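Unit 7: Building a Sorting Station in a Shared Workshop
Course handout, December 2024
Instructor: Lai-ching Tsao

Purpose of this unit

Students will set up a small sorting station on one bench of the Elport workshop and bring it to the point where a two-finger gripper can move light medical supplies into open storage bins. The arm, the controller and the gripper were assembled in Unit 6, and that work is not repeated in this handout. Students who missed the September safety session must complete it before using the bench.

Terms used

Work surface: the area within which objects are placed for picking.
Approach: the last part of a downward move, made at reduced speed.
Clearance: the open space between the fingers and anything they are not meant to touch.
Home position: the pose to which the arm returns between picks.

1. Preparing the work surface

Cardboard is accepted for this course. It is cheap, it can be replaced at the end of a session, and it gives a little when a finger comes down too far. Flat panels from used shipping cartons are suitable. Old fold creases may be left as they are. Existing slots and hand holes may also stay, provided that their positions are entered on the bench plan – a thin object will sometimes catch on the edge of a slot, and the log is difficult to read later if the slot is not on the plan.

Lay the panels so that the seams are tight. Tape them from the underside only.

2. Placing the bins

Bins are placed along one side of the surface in a diagonal row, open fronts turned toward the work area. A lowered front lip reduces the height to which the arm must lift each item. Use bins of one color for the whole row. The Cladau control program stores one drop point for each bin, and these points must be taught again if any bin is moved, even slightly.

Allow 50 mm of clearance between the open fingers and the rim. Groups using the longer Magnusson finger pads should check this figure at the farthest bin first, where the wrist angle is least favorable.

3. Loading the bins and the surface

Soft and flat supplies are used in the first trials: folded face masks, small clear bags, packaged items. Clear plastic is hard for the overhead camera to separate from the background, and groups should expect lower scores with it. Sharps of any kind are not permitted on the bench.
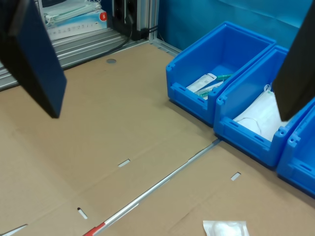 4. Trial runs

Each group completes 20 picks at reduced speed. One member keeps a hand near the stop button at all times and does not reach into the work area while the arm is powered. The arm returns to home position after every pick, whether or not the object was held.

Record for each pick the object, the target bin, the result and any contact with a rim. A dropped object is entered as a drop. It is not picked again under the same entry.

5. Common faults

Fingers close above the object. The surface height was measured before the panels were taped down. Measure again and enter the new value.

Bag slips during the lift. Lower the approach by a small step and repeat. Grip force is raised only after the height has been checked.

Arm stops near the last bin. The drop point is close to the reach limit. Move the whole row toward the base and teach the points again.

6. What to hand in

The bench plan, the completed log and one page of remarks are due at the next meeting. Files are stored on the Trallura drive under the group number. Questions may be brought to Room 211 during posted office hours.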